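Clurar Long Table: a lot of money for a flat surface

Reviewed by Emanuel Dobre
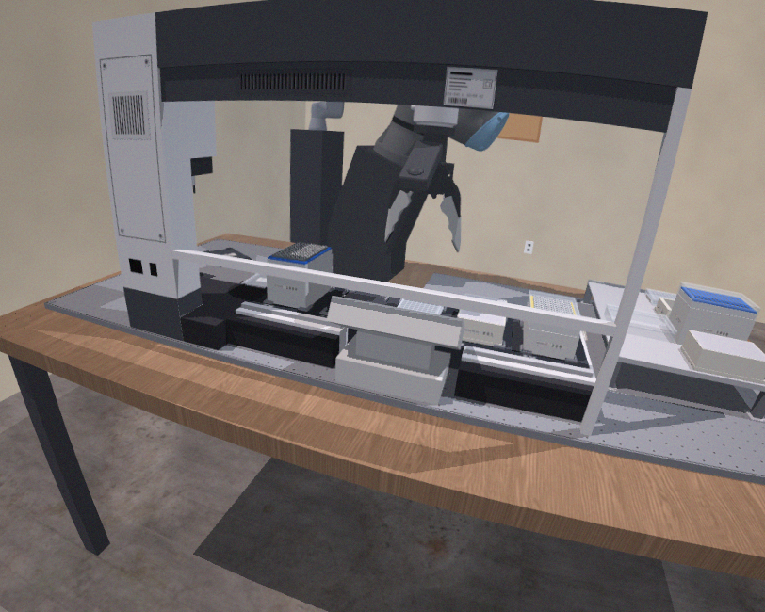
A long wooden table with a liquid-handling machine on top.

Gernine sells the Clurar as a table for "serious work," and I have learned to be wary of furniture that comes with a job description. It costs 3000 dollars before delivery. For that you get a wooden top, metal legs, a bag of bolts and a booklet that spends four pages on the history of the workbench before it gets to the part about the bolts.

I bought mine in October with my own money. Gernine offered a loaner and I said no, partly on principle and partly because loaners tend to be the good ones.

Assembly took two people most of an afternoon. The booklet says one person can do it. One person can, if that person has a way of holding up a table top while lying under it. My neighbor Manolis Bakalis came over to help and found that two of the pre-drilled holes didn't line up with the leg plate. We drilled our own. Customer service later told me this was "within tolerance." I asked whose and got a link to the booklet.

Once it was up, I'll admit, it didn't move. I sawed on it, leaned on it and stood on it to change a light bulb, and there was no wobble at all. My old Schumacher table, which cost less than a third as much, rocks a little if you write with any feeling. So some of the money went somewhere.

The top weighs 191 pounds by itself, according to the carton. Gernine lists this as a feature. It will be one until you move house.

Now the finish. The website calls it "stain-proof for life." I left a coffee mug on it overnight and got a ring. Two rounds of the recommended oil made the ring fainter and the rest of the table darker. The oil is sold separately, naturally, and so is the cloth. The warranty, when I finally read the thing, covers the finish against "manufacturing faults" and leaves out liquids, heat, sunlight and "household use." I'm not sure what other use they had in mind.

Then there's the load rating. Gernine claims the table is good for any equipment you care to put on it, which isn't a number. I asked for one twice. The second reply said the table had been through 216 hours of testing, with no word on what was tested or how it came out.

If you want something comparable for less, the Flastance is shorter and uglier and has a plain factory varnish that shrugged off the same coffee. Its legs took me twenty minutes. It does flex a bit in the middle under a heavy vise, and the edges are sharp enough that I sanded mine down the first evening.

I'm keeping the Clurar, mainly because the return shipping is on me. Three stars, and it would be four if they'd drilled the holes in the right place.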